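工坊通讯·家里也能搭
手持夹爪折腾记（四月这一期轮到我写）

大家好呀，又轮到我来占版面了。上一期有人在留言里催，说你那个夹爪到底做到哪儿了，怎么光说不交作业。好好好，这期就交，而且一次交个够，啰嗦的地方请直接跳过去。

先给没跟上的朋友补两句。我在做的是一只手持的平行夹爪，手一捏，两边的爪子往中间合，松开就张开，没有电机，全靠连杆传力。最后当然是想把它装到机械臂上去，臂还在Flulis的架子上躺着呢，底座裂了一块，等打印件。所以这阵子我先把夹爪拿在手里练，看它抓各种东西时手感对不对，哪里别劲，哪里打滑，趁着还好改赶紧改。

Flulis就是我们那个共用工坊，地方不大，楼梯口堆着好几辆没人认领的自行车，进门左手边是激光切割机，再往里才是打印机那一排。我每次去都得侧着身子过。不过那里有一台大家公认最听话的打印机，名字叫Skenel（谁起的已经考证不出来了，机身上贴着这个名字的标签，贴歪了也没人动），我的爪架就是在它上面打的。前面几版都在我家那台小机器上打，层与层之间总有点虚，一用力就听见咔的一声，心也跟着咔一声。换到Skenel上，同样的文件，同样的黑料，出来的东西硬是结实不少。我怀疑是喷头温度的问题，也可能是我家那台该退休了，舍不得承认。

爪架这一版改了些什么呢？最要紧的是连杆的转轴。原来我贪省事，用普通螺丝直接穿过去当轴，捏上几十下就开始晃，再捏几十下整个爪子就歪着合，左边先到右边后到，看着特别别扭。后来在Van Dijk那家五金铺翻到一盒带轴套的短轴，老板按盒卖不拆零，我咬咬牙抱回来了，一盒13个，剩下的谁要来找我拿，真的，别客气。装上之后合爪顺多了，拆开看轴孔边上也没有磨出毛边。装的时候有个小地方提醒一下：轴套别一口气敲到底，先敲进去一半，转一转，觉得不紧了再往下送。我头一个就是图快一锤子下去，敲斜了，只好把整个爪架重打一遍，那一遍打了5个小时，我在旁边把工坊的旧杂志看了个遍。

然后是爪垫。这个我真要多说几句，因为折腾得最久！最早我贴的是一层自行车内胎，抓杯子盒子都好使，抓布就不行，布料会从边上一点一点溜走，你捏得越用力它溜得越快，跟抓泥鳅似的。后来换过硅胶片，换过海绵（海绵那次就别提了，抓完一把绒毛），现在用的是蓝色的，表面带细细的网纹。这个料是我在Fuvent的边角料箱里淘的，他们家专门卖各种垫片和密封条的零头，按重量称，箱子很深，得把半个身子探进去翻。颜色没得挑，翻到什么是什么，我倒觉得黑配蓝还挺精神。

垫子裁好以后，怎么固定又是一道坎。双面胶第一天很牢，第二天就开始卷边。热熔胶太厚，两边一合，中间老是差着一条缝。最后用的是薄薄一层接触胶，两面都涂，晾到摸上去不粘手了再压，压完拿两个长尾夹夹一晚上。别嫌慢，我偷懒没夹的那一次，早上起来垫子已经掉在桌上了，很安静地躺着，像在等我道歉。

垫子装妥，接下来就该抓点难的。硬东西我早抓腻了，罐头、螺丝刀、遥控器，闭着眼都行。布料才是真考试，尤其是又厚又软、里头还有填充的那种。它没有固定形状，你夹的是这一坨，提起来的可能是另一坨。我就在家里的床上练，床够大，够软，夹爪磕下去也不心疼，再说弯腰的高度也刚好，比在工作台上舒服多了。

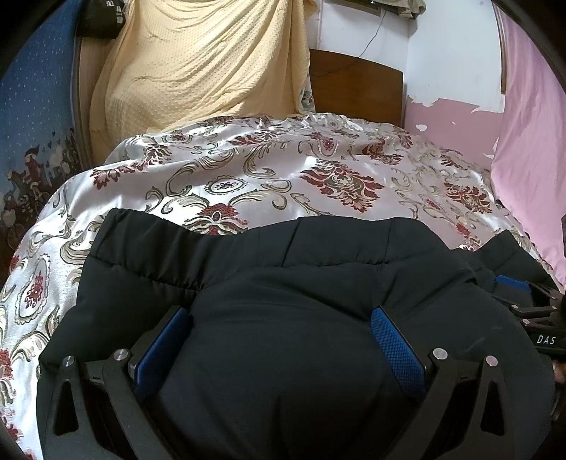
蓝垫子对上黑色厚夹层布料，床上练手中

这种带夹层的料子，我摸出来一点小心得，写下来给同样在玩夹爪的朋友参考，不一定对，欢迎来骂。

一是别挑平的地方下手。平铺的一层，爪尖容易在表面打滑，垫子再好也使不上劲。先让布自己堆出一点鼓包，爪子张开，从鼓包两侧往下探，探到底下能感觉到床垫的软劲了再合。这样夹住的是厚厚一把，里面的填充会帮你顶住垫子，比单夹一层皮牢得多。

二是合爪要慢。我以前总觉得抓东西嘛，快准狠，结果布料这家伙你一快它就跑。慢慢捏，捏到有点阻力的时候停一下，让料子在两片垫子中间自己找好位置，再加最后那点力。这个停顿以后上了机械臂也得留着，我已经在本子上画了个大大的圈，生怕到时候写程序忘了。

三是提起来以前先往自己这边轻轻带一下。带得动，说明夹实了；带的时候觉得垫子底下在滑，那就松开重来，别硬提。硬提的后果我试过很多次，东西在半空里掉下去，重新堆成一坨更难抓的形状，气人。

还有个没想到的麻烦是床面本身。缎面的东西滑得要命，你往里带，布料跟着爪子走，一走走出老远，到了床沿才想起来停。要是换成棉布床单，底下有摩擦，布料老实得多。我一开始觉得这是坏事，后来想想也好，在滑的面上都能抓稳，到了别处应该只会更容易吧（先把话放这儿，打脸了下期再说）。

再说说我记的账。从换了新轴套开始，我每捏一次就在手机里按一下计数器，到写这篇稿子的时候一共是1,908次。没有什么科学道理，就是想知道这套连杆能撑多久。前面那版是个位数的天数就开始晃，这一版我还没觉出松来。转轴我每隔几天上一点点油，用牙签蘸着点，多了会甩到垫子上，垫子一沾油就全完了，得拿酒精擦半天，别问我怎么知道的。

花费嘛，总有人问，我就老实交代。爪架的料是工坊公用的，按克往罐子里投钱，不多；轴套那一盒算是大头；垫子的边角料加上胶，大约44块。手柄是从一把坏掉的拾物夹上拆下来的，等于白捡。整套下来比我预想的便宜，前提是不算我打坏的那些爪架，算上的话……咱们还是不算了。

眼下还没解决的有这么几件，都摊出来，看哪位高手有主意。

一个是回弹。松手之后爪子张开得有点懒，尤其是右边，总比左边慢半拍。弹簧换过粗的，回得是快了，可捏起来手酸，一晚上下来虎口都是红的。我在想要不要一边一根细的，分开拉，不知道会不会左右打架。有谁做过类似的结构，求指点！

另一个是爪架边上的三角形镂空。我当初开这些洞，一半是为了减重，一半说实话是觉得好看。可是抓松散布料的时候，偶尔会有一角钻进洞里去，勾住了。要么把洞填上，要么在背面贴一层薄片挡着。填上就得重打，重打就得再去Skenel那儿排队，排队的本子我看过了，前面还有两个人在打灯罩，一打就是一整天的那种。

最后是手。是的，我的手。夹爪前端有点重，举久了手腕往下坠，抓到后面就不准了。我打算在手柄后头加点配重，先拿橡皮泥糊上去试试平衡，试好了再做正经的。橡皮泥是家里翻出来的，已经干得差不多了，加点护手霜揉一揉居然还能救回来，这个偏方送给大家。

下一步的安排：等机械臂的底座打好，我就把手柄拆掉，后面换成法兰盘，图已经画了，孔位量了两遍，还差一遍（吃过亏的人都懂）。在那之前还会继续抓布，毛巾、袜子、围裙，家里有什么抓什么。我还想试试把一件厚衣服从一堆薄的里头单独提出来，光想想就觉得难，但也最想看到它成。

想摸实物的朋友，傍晚七点以后我多半在Flulis靠窗的那张桌子上，桌上有一盘蓝色碎料的就是。文件我也会拷到工坊那台公用电脑里，文件夹名字就叫夹爪，里头版本很多，请认准日期最新的那个，旧的千万别打，旧的轴孔是错的。

轴套还剩好些个，先到先得，带点好吃的来换也行。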